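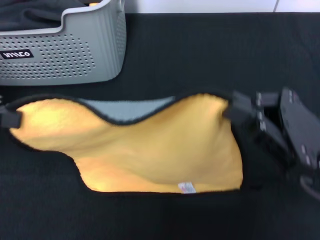
The yellow cloth will not be squared

I have folded the yellow cloth more times than any other object in this apartment, and I still couldn't tell you what shape it is. It was sold to me as a rectangle. Laid out flat on the dark table it looks like a country, one of those with a long, disputed western arm and a coastline that somebody drew on a train.

The dark hem is part of the problem. On a pale table the hem would tell you where the cloth stops. On this table it vanishes, and you're left with a golden yellow blob and a strong feeling that the edges are lying to you. I reach for a corner and come up with a bit of side. I reach for the other corner and find that I've been holding it already.

I came to folding late. For most of my adult life the clean laundry lived in the basket, and then, over the course of a week, it lived on me, and then it went back in the wash. The system had no moving parts and never broke down. What ended it was the move to Plevia last November, into an apartment with one closet and a set of open shelves in the hall, where every visitor walks past them on the way to the bathroom. You can own a heap of cloths in private. On open shelves a heap becomes a statement.

So now I fold. I do it in the evening, after the dishes, with the radio on, and I do it at the table. I tried the bed for a while. The bed is softer and closer to the dresser, but everything you fold on a bed comes out with a slight belly, and also you lie down.

The gray basket gets parked at the far left and stays there. It's the plastic kind with rows of little round holes in the front, and I like it more than a person should like a basket. It replaced a wicker one that snagged every sock I own. The rim is rounded and dips in the middle, so you can hook a hand over it and drag the thing down a hallway without it biting you. The dark stuff goes in there to wait its turn, because black clothes on a black table are a job for daylight. I once folded a T-shirt with a second T-shirt inside it and didn't find out for 2 weeks.

What I know about folding a cloth

I got my method from a booklet. Before the move I bought a set of shelf dividers from a company called Bremari, and tucked in with the dividers was a 30-page guide to household linen, which is a lot of pages to give to someone who only wanted dividers. I read it in the bathtub. The chapter on cleaning cloths runs to a single paragraph and assumes you're gifted.

It says to lay the cloth face down. Fine. The yellow one has a face, it's the yellow, and the underside is a pale gray-blue, so even I can get this one right, and about half the time I do. The rest of the time I start yellow side up, flip an edge over to check, see that strip of gray-blue looking back at me, and carry on anyway out of pride.

Then you're supposed to smooth it from the center outward. The table has opinions about this. The surface is a little fibrous, and it grips. Smooth the left end and the left end goes where you sent it and stays, sticking out like a tongue. Smooth the right end and you get a decent, upright, almost rectangular piece of cloth with a diagonal crease leading away from it, pointing at everything you did wrong on the left. The top edge rises into two humps. I push one down and the slack goes somewhere else. I have chased that slack all the way across the table and back.

After that it's in half, in half again, and in thirds if the shelf is shallow. The booklet calls the finished item a "packet." Mine come out as packets in the sense that a sandwich carried in a coat pocket is still a sandwich.

Things I have tried

Ironing. I ironed a cleaning cloth. I'd like that struck from the record.

Rolling. Rolled cloths look terrific on a shelf until you take one, and then the whole row relaxes. I rolled everything for a month and spent most of it picking cloths up off the hall floor.

A folding board, the Dobos one with the hinged panels. It's meant for shirts and it does a lovely shirt. A cloth this size slides around on it and comes out folded very crisply in the wrong places. I gave it to the thrift store on Lorkis Street, and then I saw it in their window and felt judged.

Giving up. This remains the leader on speed.

I did look into whether other people have this trouble. There's a thread on a housekeeping forum about squaring up microfiber with 1,222 replies in it, and I read far more of them than I'm going to admit to here. A good number of those people want you to fold toward yourself. A smaller, angrier group wants you to fold away. One person recommended a ruler, and then came back the next day to recommend a longer ruler.

My current practice is to pull the left end in first, before I touch anything else, so the tongue gets dealt with while I'm still in a good mood. Then I pinch the hem at the two top corners, give the whole cloth one shake in the air, and lay it down again from the far side toward me. It lands better. The humps are smaller. I've stopped smoothing altogether, apart from one pass with the side of my hand down the middle, and I fold from there no matter what it looks like.

It goes on the hall shelf with the folded edge out. The bad edges face the wall. Tonight there are still the black things in the basket, and the lamp by the table isn't bright enough for black things, so they can wait until morning with the lid of the evening closed on them. I may wear one of them first.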